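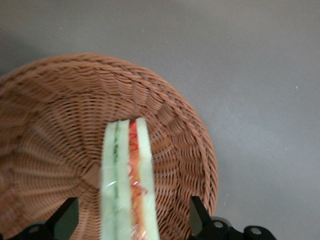
4.2 Late release of wrapped food items
The most frequent fault in our trials was a late release, in which the fingers received the open command but the item did not leave the gripper at the planned moment. We first saw it in May, when the Voltmont controller was updated, and at that time we blamed the update. The fault remained after we went back to the old version. It was strongest for items with a thin plastic wrap, such as the sandwich in Figure 3, which has to be let go upright over the floor of a wicker basket. In this position there is open space on each side of the sandwich, and the controller reads such a finger distance as a finished release. It has no information about whether the wrap still touches one finger pad. In the failed trials the arm then moved up at full speed, and the item was pulled over the rim and fell on the table.

Of the 3,000 placing trials in the Paucar set, 30 ended in this way. The number is small, but in 4 of these trials the arm continued with the next pick while the fallen item was lying in its path. We consider this the more serious problem, and from the point of view of safety it should be treated separately from the drop itself.

The retail layout makes it worse. Candy bars and small boxes are kept on a clear stepped stand, and the depth estimate from Gitel is poor on transparent plastic. A fallen item near the stand was therefore often merged with the lowest step, and the planner did not see it - the stop condition was never reached.

Figure 3. Wrapped sandwich between the fingers at the basket (first view) and the retail layout with the clear stand (second view).

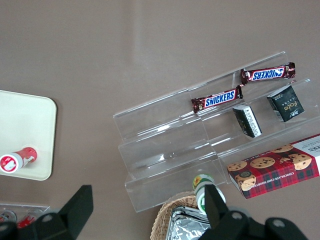
4.3 Changes to the stop condition
We added a short wait after the open command and a second check of the gripper view before the arm is allowed to rise. If the item is still seen between the fingers above the basket floor, the arm stays in place and the operator is called.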